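Home | Issues | Authors | Submit | Contact
Last updated: 30 Jun 2018

4.2 Does the tube shape save shelf space?

The claim that rigid tubes are a better use of a pantry shelf than bags is repeated in nearly every trade leaflet we read for this study, and we have doubts about it. The leaflets compare a full tube with a full bag. Few households keep either one full for long. A bag of chips gets smaller as it is eaten, and it can be folded, clipped and pushed behind something else. A tube takes up the same space with two chips in it as it did on the day it was bought.

The Ultow survey, which is often cited on this point, asked 1000 shoppers which pack they thought was tidier. Most picked the tube. We have no quarrel with the count, but the question was about looks, and the answers have since been quoted as if they were about space. The Ernmont report goes further and gives a saving per shelf without saying how deep the shelf was or what else stood on it. We wrote to ask and received a copy of the same report.

Our own visits covered 9 kitchens in Tindar and Vergara. The sample is small and we do not want to lean on it. Still, in most of these kitchens the tubes were not on the shelf at all. They stood on a table or a counter, upright, near where people sat. One household told us the shelf was too low for them. Another said that a tube laid on its side rolled to the back and was forgotten.
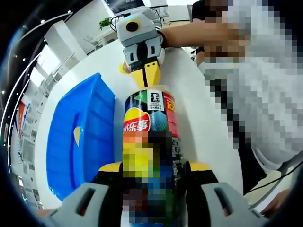 Handling is a separate matter, and the two are too often mixed together. A round can with a lid is easy to take from above when there is clear space over it, and much less easy under a low shelf, where the hand has to come in from the front and go around the body. Any test done on an open table will therefore flatter the tube. We include our own table sessions in that warning. They are summed up in Figure 2, and they should be read as a test of the table.

Figure 2. Where snack tubes were kept in the kitchens visited, and the direction from which they were picked up in the table sessions.

We plan to repeat the visits in July with shelf heights measured on site. Until then we would treat the space claim as unproven, and the figure in the Ernmont report as one that cannot be checked.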